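4.2 Grip loss during the shoulder fold

Most failed runs on the Kusura cell came from one step, the two-handed pinch at the shoulders. Of 18 logged trials, 5 ended in a protective stop. The arms did not collide. One jaw lost the cloth, the other kept pulling, and the force limit tripped late — 600 ms after the slip by our logs.

Striped shirts were worse. Bakalis suspected the edge detector, which at times takes a fold line for the hem. Plausible but not proven. Figure 3 gives the posture at the pinch step: grippers at the two upper corners, cloth bunched into a fold between them, right sleeve crumpled. A twisted sleeve changes the load on that side and the controller dosn't model it.
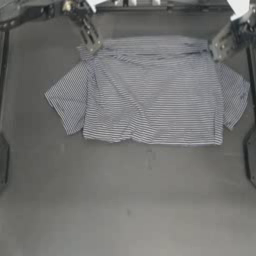
Figure 3. Pinch step, striped short-sleeved shirt, both grippers at the upper corners.

4.3 Changes after the fault

Slip check moved from the planner to the arm controller. Both arms now halt if either jaw closes past its cloth threshold. Pull speed cut too, Drakos asked for this before the April runs and we should of done it then.

Reran 12 trials at Grodcombe with the same shirts. No late stops, but two false halts on thin fabric — threshold still set by hand. Sleeve twist remains open, see Section 6.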